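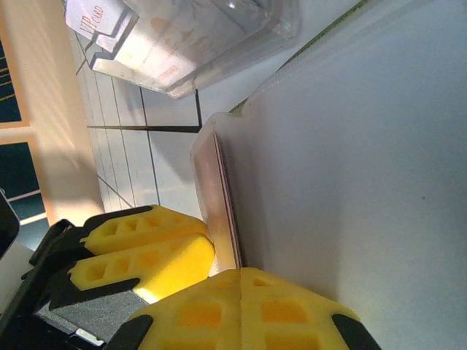

Floral wall panel

A floral wall panel is a printed or painted board fixed to a wall as decoration, usualy in place of wallpaper. Used in homes, shops, small booths. Patterns run from realistic bouquets to plain line drawings of leaves over flat color.

Materials and sizes

Most are thin board with a printed face. Some are fabric stretched on a frame, some vinyl. Common thickness 4 mm. Heavier ones need screws, lighter ones go up with glue or strips. Seams often hidden under a colored trim.

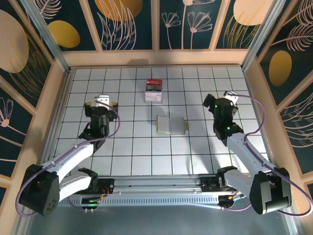
Entry by the Floltora home desk, revised April 2026

Style

Large ovals and circles behind thin flower outlines became a popular look after 2000. Dark teal with mustard or peach is one well known pairing. Daisies, ferns and feathery fronds turn up a lot, easy to draw in a single line and easy to repeat. Older panels, such as the Kestau type, were hand stenciled and much busier. The Isano type is plainer, one stem to a board.

Care

Dust with a dry cloth. Printed faces fade in direct sun, darker grounds show it first. Damp gets in at the bottom edge so a small ledge or baseboard helps. Do not scrub teh ink.

Related entries
Baseboard
Kestau stencil
Pilkington border
Wallpaper
Wall tile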